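Grasp planning for thin objects in a simulated dining room

Student project report, Ludivine Hoarau
Thursday, December 5, 2019

1. Goal of the project

The goal was to write a planner which lets a robot arm pick up light, open objects from furniture in a home. Most of the planners I tried at the beginning work well with boxes and cups. They work less well with a wire coil, where a big part of the volume is air and the gripper can close on nothing.

All the work was done in the simulator Virby. I did not test on a real arm.

2. Software

The program has two parts. The first part takes the depth picture and makes a list of possible grasps. The second part, which I named Clatix, checks for each grasp if the arm can go there without touching the furniture. It then gives a path to the controller.

In the first version, Clatix used one closed box around each chair. This was fast, but the box covered also the free space above the seat, so every grasp on a seat was refused. In the second version I divided the chair into seat, backrest and legs, and each part has its own shape. The cords of the seat are treated as one flat plate. I know that this is not exact, but a model with every cord made the check too slow for my computer.

For each object the planner makes up to 200 possible grasps and keeps the ones with a free path. The search stops after 560 steps if no path is found.

3. Test room

I used the dining room from the Perkcombe set of rooms. It was chosen for the chairs, because thin tubes and cords are difficult for the depth part. Coils were placed on the seats, and the arm had to come from the side of the backrest or from the open side. Coming close to the backrest was the harder case. There the wrist has little space, and a small error in the angle is already a collision.

The translucent material of the coil was a second difficulty. The depth values on it were often mixed with the values of the seat behind. I added a filter that compares 2 depth pictures from different positions and removes the points which do not agree.

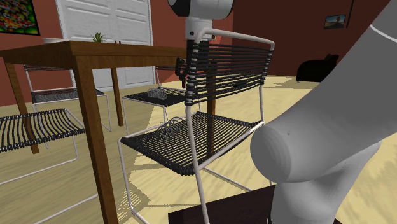 4. Results and open problems

With the new chair shapes and the filter, the planner found a free path in 95 percent of the runs. Most of the remaining cases were coils close to the backrest. A free path does not mean a good grasp, and I did not yet measure how often the coil stays in the gripper during the lift.

In January I will add this measurement and repeat the runs with other seat heights. The time of the collision check should also be reduced.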